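Notebook, December – parables readers, reprint file

Started 9:40. Pulled the text files for the Jendia retellings and ran them against the Simum word list, which we use for ages five to seven. Total across the set is 1,489 words. The lost coin runs to 281, longest of the lot, and three of its sentences go over the line limit. Marked them for Julián Goicoechea, did not rewrite.

Echevarría proof 3 came back with the page numbers set inside the gutter again. Sent the old template. Buro wants final files as single pages, so the spreads have to be split after the hidden-object art is locked.

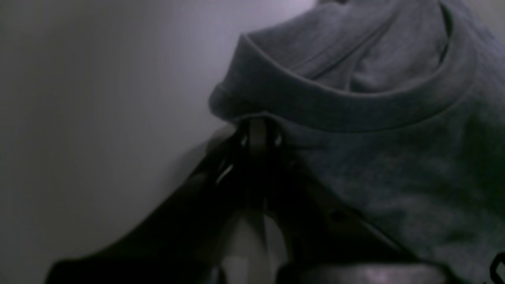
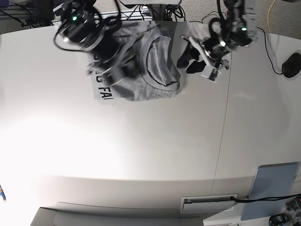

The prodigal son is the problem title. Luke 15:22 has the father calling for the best robe, and our draft says "new clothes," which loses the point about rank. Tried "the best coat in the house." Reads fine aloud, two beats longer. For the page where the son is still in the far country, the note to the artist now asks for cloth that looks slept in: bunched like the gray T-shirt, neckline creased all around, no clean folds. The robe on the facing page should hang straight. No lettering on any garment in the book, even partial letters lost in a fold like the black ones on the shirt, as children at this level stop to sound them out.

Ring and sandals: keep both. Fatted calf: "a big dinner" fails the check against the verse, changed to "the best calf."

Older brother still gets only one page. Julián wants two. With the current page count that means dropping the pig spread to a half – not decided.

To do: recount after the robe change, ask Echevarría whether the endpapers can take the memory verse.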